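Small Things in Small Baskets: Our Tidying Project
Laltwood Course, Household Design, Spring Report
April 29, 2024

When we started back in January, our group wanted to find out why the little everyday things at home (brushes, combs, tubes of this and that) never seem to go back where they came from. We had grand plans for a whole cupboard, with drawers and dividers and labels, but after a couple of long and very cheerful meetings we settled on one basket with a handle and the kind of object that gives everybody trouble, the hairbrush.

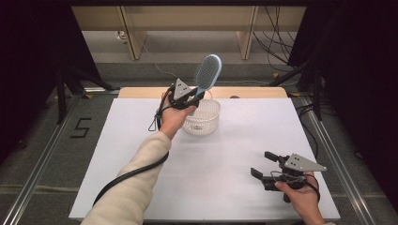
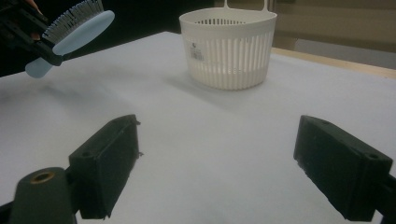 The light blue hairbrush and the white basket, with the brush held up off the table.

Kamrul Ranasinghe wrote back on our first draft that a basket is only tidy if you can get one thing out of it without emptying the rest, and that we should say more about how a brush ought to go in, head up or handle up, before we said anything about looks. We thought this was a very fair point and ended up rewriting most of the section below!

A hairbrush is an awkward thing to store. The head is wide and the handle is thin, so if you drop it in handle first the head stays on top where you can find it, but then the bristles catch on whatever you put in next (and on your sleeve, in my case, more than once). Head first is kinder to the bristles, and the handle sticking up is nice to grab, although in a shallow basket the whole thing likes to lean over and take its neighbors along with it.

We asked 41 people in the Arnberg and Palumbo dorms to keep their brushes in a basket for a while and tell us which way they liked. Head up won, with 24 of them choosing it, mostly for the simple pleasure of seeing what they were reaching for. The others were very loyal to handle up, and one wrote us a full page on the subject, which we enjoyed a great deal.

We also learned that a handle on the basket matters more than we had guessed. People carried it from shelf to sink and back again, and a basket that travels gets put away more often. Our budget was 50 dollars and we still have a little left, so next we would like to try the same thing with combs and hair ties, which are smaller and much better at hiding.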